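November – Bañuelos, with notes from C. Huerta
Head camera comparison, Semoston vs Romness

Both units run off the Zurnalik controller, same mount, same tilt. Semoston first, auto exposure on, then the Romness fixed at 1/100. Cap of 2000 frames per run. Semoston dropped 143, Romness dropped none but came out darker than I'd like. Cirilo wants gain raised before we rule it out. Lens offset still to be measured.

Wiping task for the next comparison is the treadmill console and tray. Hand tracking is the main thing to score, and overlap is the hard case – two hands meeting over the right half of the tray, a white folded cloth or tissue under the fingers, only its far edge and right corner showing. Black on black elsewhere, so the tray edges may not segment well. For sharpness use the button labels: PRESET and ENTER are readable, the small print under the right-hand CAUTION is not. Repeat with the Romness at higher gain and compare the same two spots.

Last updated: November, 16:20
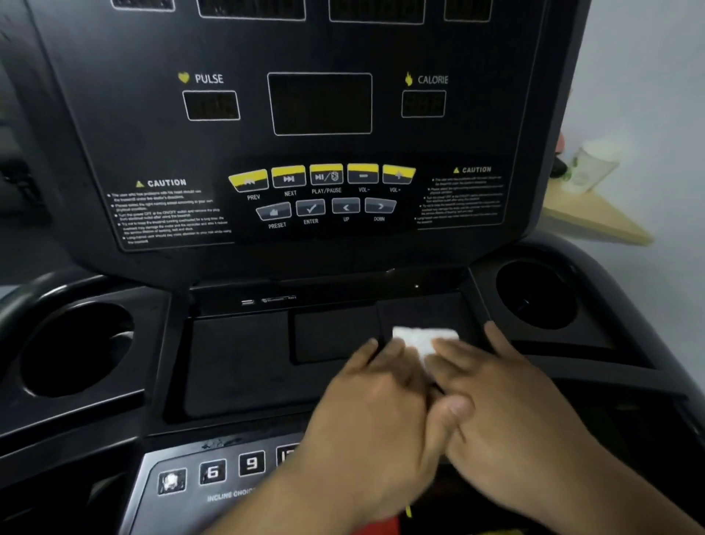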